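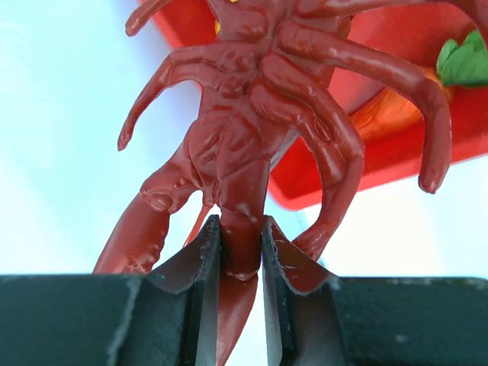 **Figure 1.** Toy crab in red plastic, held upright.

### 4.2 Who says grace, and for how long

The diaries gave us 611 entries from 20 households, split between the congregations at Skemby and Foten. Each entry recorded one evening meal: who was at the table, whether grace was said, by whom, and anything the diary keeper thought worth adding. The last column was meant to be optional. It became the best part of the data, and the part that took Khairul Wuisan most of November to code.

Our first finding will not startle anyone who has eaten with children. Grace was shortest when the food was already on the plates. In Skemby, where most parents had themselves grown up with a set form of words, it was usually over before the youngest had stopped fidgeting. In Foten, where extempore prayer was the custom, a child given the job could keep the whole table waiting while she worked through the names of her class and then the class next door. Parents disagreed on whether this was devotion or a way of putting off the cabbage. We coded it as both.
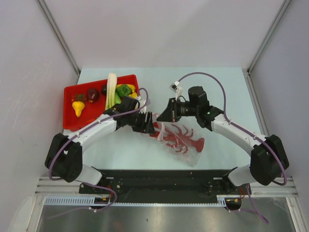 **Figure 2.** A pair of robot arms, grippers nearly meeting, over a pale blue tabletop with a clear plastic bag.

The second finding concerns parents who had come to faith as adults. Following Montes's distinction between inherited and assembled practice, we had expected these households to borrow the habits of older families at church. Some did. More often they tried one thing, dropped it and tried another - a sung grace for a fortnight, a candle, a jar of written prayers that was abandoned when the jar was wanted for chutney. One Foten father noted that he had "started closing my eyes to set an example and missed what the example was doing", and we have nothing to add to this.

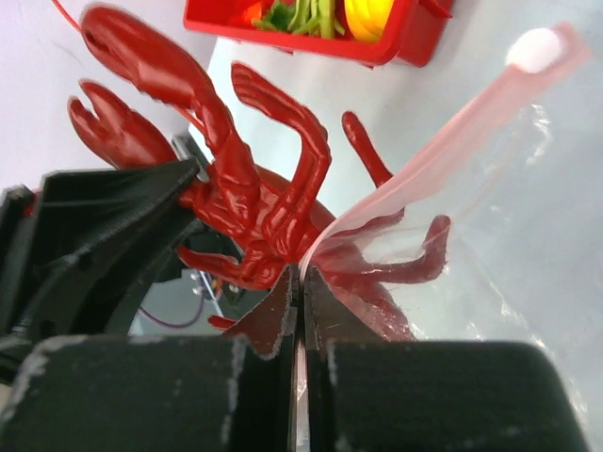 **Figure 3.** Toy lobster in glossy red plastic, pincers parted.

Grandparents complicate matters. Where a grandparent was present, grace was said more often and led by a child less often, and the diary keeper's handwriting tended to get smaller. Akpalu and Atinga met something similar in their interviews on bedtime prayer, though their grandparents seem to have been better behaved than ours. In 2 households the visitor was not a believer at all and waited politely, fork in hand, for the thing to finish.
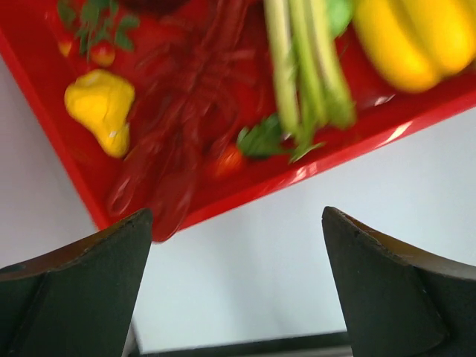

It would be easy to make too much of this. A diary kept by a parent is a diary kept by someone who would like to be seen saying grace, and several keepers admitted to a sudden improvement in family piety in the week the booklets arrived. Mihăilă, who read the Skemby booklets without knowing our hypotheses, marked a good many of the opening entries as "optimistic". We have kept them in, and return to the problem in section 5.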